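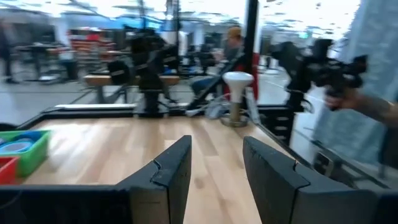 Gripper opens by itself during hand guiding – safe to keep working?

Posted in: Small robot arms > Faults and safety
Tags: gripper, hand guiding, wrist cable, Grula, fault 171

We have a sorting cell with black two-finger grippers on a wooden bench. The job is simple: pick blue round parts out of a green bin and put them in a red one. The arms run on a Grula controller, and the grippers are the stock Nirunel ones.

For the last couple of weeks the gripper on one arm has been letting go of parts without being told to. The fingers go to full open and stay there. The controller logs fault 171, "gripper position lost," and the arm itself carries on with its path as if it were still holding something. I clear the fault, the fingers close and open once to find zero, and it works again for anywhere from a few minutes to half a shift.

What bothers me more is that it has now happened twice while one of us was hand guiding the arm to teach a new position. The second time, when the fault came up, the arm dropped out of guiding mode and went stiff. My coworker had a hand on the wrist and got a hard jolt. No injury, but it was not a good feeling.

What I have tried so far:

Restarted the controller. No change.
Loaded the previous settings file. No change.
Lowered the grip force from 40 to 24. It may happen less often now, but I can't say for sure.
Swapped the gripper with the one from the other arm. The fault stayed with the arm and did not follow the gripper.

The manual only says to "check connections" for 171. The plug at the gripper is tight. Is this a wiring problem or something in the controller? And can we keep using it in the meantime if we stay out of guiding mode?

Posted by benchcell_b

graywrench
Marked as helpful

Your last test tells you most of it. If the fault stays with the arm when you swap grippers, the gripper is fine. That leaves the wrist cable, the connector at the other end of it, and the gripper port on the controller.

My money is on the cable. On these arms it runs through the last two joints and gets bent every time the wrist turns. One conductor breaks inside the jacket and makes contact most of the time, then opens up at certain wrist angles. Hand guiding makes it show up because people twist the wrist further than a normal program does.

To check it:

1. Stop the arm, switch off at the main switch and lock it. Wait for the lights on the controller to go out.
2. Unplug the cable at both ends. If yours ends inside the wrist cover, take the cover off first. It has 4 screws and the short one goes nearest the joint.
3. Put a meter on each conductor, end to end. Have a second person turn the wrist slowly by hand through its full range while you watch the reading. If the brakes hold the wrist with the power off, take the cable out and flex it by hand along its length instead.
4. Any reading that jumps means the cable is done. Don't tape it or splice it. A splice in a moving section will fail again.

If all the conductors stay steady, plug the cable into the other arm's port and see whether the fault moves. If it doesn't, look at the port on the controller. I have seen a bent pin there once.

Put your grip force back where it was. A lower force means a lighter hold on the part, and it does nothing for a broken wire.

As for using it in the meantime: no. You have an arm that changes mode without warning with a person holding it. Even out of guiding mode it keeps moving after it has lost track of its gripper. Tag it out until the cable is replaced. After the repair, change the response to 171 from "report" to "stop" in the fault table. Ours shipped set to "report" and I would guess yours did too.

mill_and_feed

had this on a Boneck arm, it was the connector. cleaned it and it was fine

tablesaw_annex

Agree with graywrench on the cable. A few things to add on the jolt, which I would treat as a separate problem.

Losing the gripper should not throw the arm out of guiding mode with a jerk. When we had something similar, the payload setting was wrong. Someone had entered the weight of a heavier tool, so in guiding mode the arm was pushing up against a load that wasn't there. When guiding ended, it snapped back to its held position. Check the payload after every gripper change, including the swap you did for testing.

Until you know why it happens, nobody should be guiding that arm with a hand near the fingers or in a place where the wrist can pinch it against the table rail. Hold it by the link behind the wrist. Use the enable switch if you have one, and have a second person standing at the stop button. Ours was out of reach from the side where we did the teaching – we only noticed when we needed it. We moved it in March.

Also write down both events, with the time and the joint angles from the log. If the angles are close to each other, that points to the cable as well. If you have a safety person, they should see it even though there was no injury.

Comments

benchcell_b: Thanks. Locked it out and metered the cable this morning. Two conductors are steady all the way around and one drops out with the wrist turned nearly to the stop. The log shows close to the same angle for both of the guiding faults. New cable is on order from Garba. The payload was also wrong, so I have corrected that on both arms.

graywrench: Good. Check how the new one is clamped before you close the cover. If it is pulled tight at the joint you will be doing this again.

benchcell_b: Will do. 171 was set to "report" here too. Changed to "stop."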